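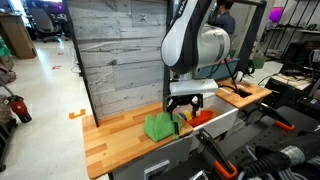

A robot learns a kitchen only from people who have the patience to repeat a task, one of our first customers wrote to us, and we still work by this sentence.

About Lovetti

Lovetti is a small company which records examples for learning robots. Our operators guide an arm through daily tasks – picking up a cloth, putting things in a drawer – and each attempt is saved, also the bad ones. Since June we have delivered 1,468 episodes to our partner Hoshino. We have two stations and a team of seven people. Every episode is checked by a second person before it leaves us.

Visits are possible after agreement by e-mail.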